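Cómo ordenar una mesa de trabajo con bandejas (sin creerse todo lo que se lee)

Por Ignacio Iwasaki

Llevo años leyendo que una bandeja por categoría arregla cualquier mesa. Lo dicen las revistas, lo dicen las tiendas que venden bandejas y lo repetía cada noviembre el boletín de Podness hasta que dejé de abrirlo. Mi opinión es menos entusiasta: las bandejas sirven si son pocas y si se vacían. Con esas dos condiciones, el método que sigue funciona bastante bien. Sin ellas, acaba uno con el mismo desorden repartido en recipientes de colores.

Qué hace falta

Dos bandejas bajas de distinto color
Un tapete que cubra la zona de trabajo
Un vaso de plástico pequeño
Paños
22 minutos la primera vez, menos las siguientes

No compre nada todavía. El juego de organizadores Musent que me regalaron traía 18 piezas y uso dos. Las otras están en un armario, ocupando el sitio que iban a ahorrar.

Paso 1. Despejar

Quite todo de la mesa y póngalo en el suelo o en una silla. Ya sé que hay quien recomienda «ir ordenando sobre la marcha». Lo he intentado y solo he conseguido mover el mismo rollo de cinta de un lado a otro.

Paso 2. Poner el tapete

El tapete marca el límite: lo que no cabe encima no se queda en la mesa. Uno marrón disimula las manchas, para bien y para mal. Déjelo bien estirado y pegado al borde por el que trabaja.

Paso 3. Colocar las bandejas

Una a la izquierda y otra a la derecha, con espacio libre entre ambas. La izquierda es para los textiles: paños, trapos, gamuzas. La derecha, para lo que está pendiente de devolver a otra habitación. Conviene que se distingan de un vistazo, por ejemplo una rosa y otra blanca translúcida. De las etiquetas no espere gran cosa, en mi casa duraron lo que tardó en despegarse la primera.

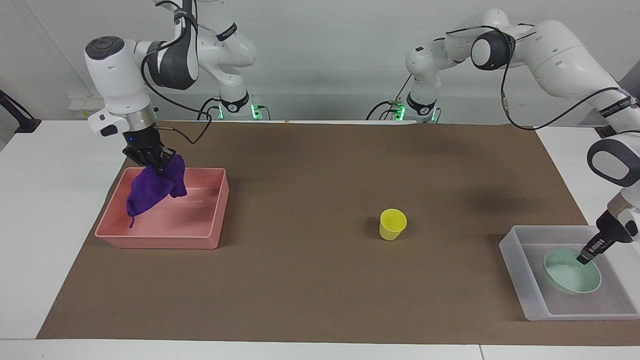

Paso 4. Los paños, de uno en uno

Birdie Alcantara defiende en su taller de Stendgate que todo paño debe doblarse en tercios antes de guardarlo. Quedan preciosos, no lo discuto. Pero un paño que se va a usar esa misma tarde puede entrar arrugado en la bandeja y no pasa nada. Cójalo por una punta o por el centro, sacúdalo fuera de la mesa si tiene migas o hilos y suéltelo dentro, sin que cuelgue por el borde. Doble únicamente los que vayan a un cajón.

Si están húmedos, a tender. Una bandeja de plástico no ventila, diga lo que diga la caja.

Paso 5. El vaso

Para lápices, una tijera pequeña, el metro. Póngalo entre las dos bandejas, más bien hacia el centro, donde alcance con cualquier mano. Los vasos ligeros se vuelcan si se cargan con cosas largas, así que no meta la regla de 40 centímetros por mucho que parezca caber.

Paso 6. Vaciar

Este es el paso que suele faltar en los tutoriales. Cada 24 horas, la bandeja derecha tiene que volver a cero. Si a los pocos días sigue llena, retírela: se ha convertido en un cajón sin tapa.

Una duda que me llega a menudo

¿Y una tercera bandeja? Yo no la pondría. Probé una de Gu para los papeles y terminó llena de recibos y de un cargador que todavía no sé de qué es.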